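Puertas abiertas en Osen: una mañana entre cajas y compartimentos

Llevaba meses con ganas de ir y por fin el sábado me apunté a la visita de Osen. Ya sabéis que tengo una debilidad un poco absurda por las cajas con divisiones (en casa guardo hasta los botones por colores), así que pasar una mañana entera viendo cómo trabajan con ellas me parecía un planazo. Llegué con veinte minutos de adelanto y un café de gasolinera malísimo.

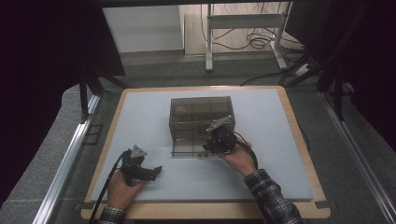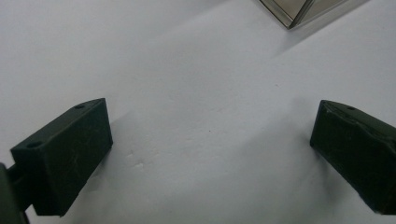
VISITAS Y ESCAPADAS

El grupo era pequeño y nos recibió Wálter Salazar, que habla rapidísimo y se sabe de memoria el catálogo entero, con sus 272 referencias. Primero nos llevó a la sala de los organizadores, con su moqueta gris y sus cortinas oscuras, y allí me quedé embobada con la caja de la mesa. Es de plástico transparente tirando a gris ahumado, con tabiques por dentro y una tapa o solapa más clara que sale por delante y queda tumbada sobre la plancha de espuma azul grisácea. Yo en casa siempre he usado cajas opacas, y claro, luego me toca abrir cinco para encontrar las pilas. ¡Quiero una así!

Y ojo a la plancha de espuma, que me pareció una idea estupenda para copiar: encima de una mesa de madera, la caja apoyada justo en el centro. Me he prometido cortar una para mi mesa de costura.

Después tocó charla sobre la línea Fuvania, que es la pequeña, para costura y papelería, y la Bedness, pensada para meter debajo de la cama. De la segunda hicieron una tirada de prueba de 657 unidades y Wálter contaba, muerto de risa, que la mitad de las preguntas que le llegan son de gente que quiere guardar zapatos. Yo levanté la mano: también soy de esas. El modelo mediano mide 83 centímetros de largo y me temo que por debajo de mi cama no pasa, tengo que medir bien antes de encapricharme.

En el descanso coincidí con Tapio Rautiainen, que venía por su cuenta y colecciona cajas de pesca antiguas. Tiene más de 200, casi todas heredadas o de mercadillo, y me enseñó fotos en el móvil hasta que se nos enfrió el té. Discutimos un buen rato sobre si son mejores los tabiques fijos o los que se quitan. Él es de fijos sin discusión, yo todavía no lo tengo claro.

Lo único flojo fue la tienda, que estaba medio desabastecida. De la serie Shetty quedaba solo el tamaño grande y me volví con una bolsita de etiquetas adhesivas y poco más. El aparcamiento es gratis, pero se llena pronto, y para comer hay que bajar al pueblo (menú del día correcto, flan casero muy rico).

Si os animáis, apuntaos por teléfono con tiempo y pedid el turno de la mañana. Yo vuelvo en abril, esta vez con las medidas de la cama apuntadas.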